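The drawer

My aunt's house in Plurnberg had one drawer that never closed all the way, and in May it became mine. The house went to my cousins, who have the sense to sell it. I got the contents of the kitchen, which I had agreed to over the phone while trying to merge onto a highway.

I should say that I like my aunt. She's fine, by the way. She has moved into a two-room apartment with an elevator and a balcony, and she is having a much better year than I am. She simply walked out of a house she had lived in for 32 years carrying a suitcase and a lamp, and told the rest of us to sort it out. I've been thinking about that ever since, mostly with envy.

So, the drawer. It was to the left of the stove. It held rubber bands that had turned to something like pasta, takeout menus for restaurants that are now banks, a stack of warranty cards, and the instruction booklet for a Motetex hand mixer. There was no mixer. I looked for it for an afternoon. I now own a booklet in six languages that tells me not to immerse the thing I don't have.

I had a system going in. Everyone has a system going in. Mine was to pick up each object and decide in ten seconds whether it stayed or went, and I had read this in a magazine at the dentist's, so I trusted it. It worked very well on the menus. It worked less well on a key with a paper tag that said "other one."

You can't throw out a key marked "other one." You also can't do anything with it. I tried it in the front door, the back door, the cellar door and, by the end, the neighbor's shed, with permission. Then I put it in my pocket, and it's now in my own kitchen drawer, which has started to stick.

The medicine cabinet came next, and I'd been putting it off. There's something rude about going through a relative's medicine, even when she has told you over the phone to quit fussing and get on with it. Cough syrup from two presidents ago. Four tubes of the same ointment, all open. My aunt, it seems, treated an expiration date the way she treated a speed limit. I took the old stuff to the drop-off bin at the pharmacy in Narkard, where the man behind the counter looked at my grocery bag and asked if I was all right. 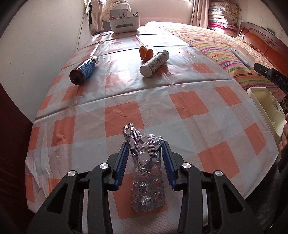
Pilar Sepúlveda wrote to me after my last post to say I was going at it backward, that she had emptied her parents' place by starting with the attic and the cellar, where nobody had any feelings about anything, and had only let herself into the kitchen once she was too tired to be sentimental. She gave herself 80 boxes and when the boxes were full she stopped. Whatever was left went with the house. She still thinks about a blue colander, she said, but not every day.

I read that twice and felt foolish, and then I remembered that I don't have the attic. My cousins have the attic. My cousin Ignacio has been up there once, came down with a tennis racket, and declared it finished. I would like to be a person who can declare things finished.

What slowed me down most was the paper. My aunt wrote on everything. She didn't keep a diary, she just used whatever was nearest, so her thoughts about the world are spread over envelopes, calendars and the inside of a cereal box. One envelope says "call Violeta re: goat." I called Violeta Troncoso, who was delighted to hear from me and had no memory of a goat. We talked for an hour. She told me my aunt once drove her to the hospital in a car with no second gear, and I wrote that down on the same envelope, under the goat, so you can see how this runs in families.

There were recipes too, if you're generous with the word. Most are a list of ingredients with no amounts and then a threat. "Do not let it boil, you know what happens." I don't know what happens. I have made the soup twice, nervously.

The dealer I'd found came out to look at the good dishes. He turned over a plate, nodded for a long time, and offered me up to 300 dollars for the set, depending on chips. I had been led to believe by my entire family, at every holiday of my childhood, that breathing near these plates would ruin us. We were made to eat dessert off paper. I turned him down out of pure shock and have been having toast off them all week. They're a little small for toast.

When I told my aunt, she said she'd never liked them either. They had been a wedding present from somebody she was avoiding.

The kitchen is empty now apart from the stove, which I've been told counts as the house. My garage holds eleven boxes, one of them labeled "other one" in my own handwriting. I have a folding table out there and I do half an hour most evenings, usually with the radio on. I've gotten as far as the lids. If anyone reading this has a Motetex mixer and has lost the booklet, I can have it in the mail tomorrow.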